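Reading time: 3 min

9/1/18 — by the study desk

Home Air and Breathing Study: Frequently Asked Questions

We get the same questions by phone over and over so putting them in one place. If yours isn't covered, email the study desk, we do read it.

What is the study looking at?

Whether fine particles inside the home, mostly from cooking and traffic that drifts in, go along with changes in lung function over a year. Outdoor air gets measured all the time. Indoor air much less. The study is run out of the Palacios clinic, with a second site at Plivero.

Who can join?

Adults, 18 and up, living within the Palacios or Plivero service area. You need to have been at the same address for six months. Asthma is fine. COPD is fine. No lung trouble at all is also fine — we need a comparison group and it's the one filling slowest.

Who can't?

People on home oxygen, people who had chest surgery in the past year, and anyone planning to move before the study ends. Pregnant? Call first, it depends on timing.

How many people are in it so far?

479 enrolled. Target is 919. Enrollment stays open until we get there.

What do I have to do?

Two clinic visits, one at the start and one at twelve months. Breathing test both times, a blood draw at the first one only. In between, a short online diary once a week. Takes a few minutes. Miss a week, just skip it and do the next one, please don't fill in old weeks from memory. 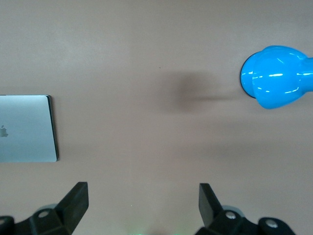
Drimar Environmental Lung Health Group

What's the monitor like? Is it loud?

It's the Prernano unit, size of a paperback. Low hum. Most people put it in the living room, at least three feet from the stove and not on a window sill. Leave it plugged in. If it gets unplugged just plug it back in and make a note in the diary.

Does it record sound or video?

No. Particles, temperature and humidity. Nothing else.

Can I use my inhaler before the breathing test?

Skip the quick-relief inhaler for six hours before if you can manage it. If you need it, use it, and tell the nurse when. Long-acting ones — ask us when you book, the answer is differnt depending on which one. No smoking or vaping for 24 hours before.

Do I get my results?

Breathing test, yes, same day on paper. Home air readings come by mail after the twelve month visit. The blood results are for research only and don't go to you or to your doctor.

Will you tell me if something looks wrong?

If the breathing test is well outside the normal range a study doctor calls you. We don't treat anybody through the study though. For that you see your own doctor.

Am I paid?

$40 per visit, gift card. Parking is covered at Palacios. Plivero has free street parking. Bring the ticket stub from Palacios or we can't validate it.

Is this about genes?

Partly. The blood sample is used to look at gene activity, meaning which genes are switched up or down. We aren't doing ancestry and we won't be able to tell you your risk of anything.

What if I want to quit?

Tell us, mail the monitor back in the box it came in. You don't have to say why. Data collected up to then stays in unless you ask in writing to have it taken out.

When are the next visits being booked?

September is full at Palacios. Plivero still has has morning slots.

Related
Indoor particles and cooking: a plain summary
How to set up your home monitor
Wildfire smoke days: what to write in the diary
Getting to the Plivero site
Privacy notice for study participants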